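Cusetska tenants to get longer notice before rent increases

Landlords in Cusetska will have to give tenants three months' written notice before raising the rent, under a rule the town council passed on 06/10/2026. The current notice period is one month.

The rule covers apartments and single-family rentals, including furnished units. It does not apply to rooms rented inside a home where the owner also lives. Roughly 2000 households in the town rent.

Council member Sum-yee Peng, who wrote the measure, said a month was too short for families who might have to move. "You can't find a place, pay a deposit and change schools in that time," she said.
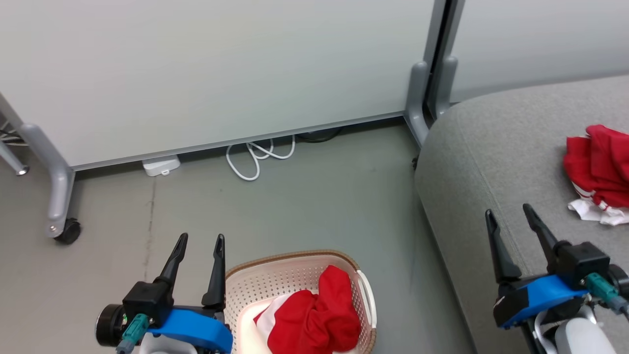 Landlords who raise the rent without proper notice can be fined up to $800, and the increase will not take effect until the full notice period has passed. Tenants can file a complaint at town hall or by mail.

Tibor Kelemen, whose company Fodico manages rental buildings on the east side, spoke against the change. He said taxes and insurance bills often arrive with little warning, and that small owners would have to cover the difference.

The council voted down his request to exempt owners with 2 units or fewer.

The rule takes effect in September. Leases signed before then will keep their current terms until they are renewed. A sample notice form will be available from the town clerk's office.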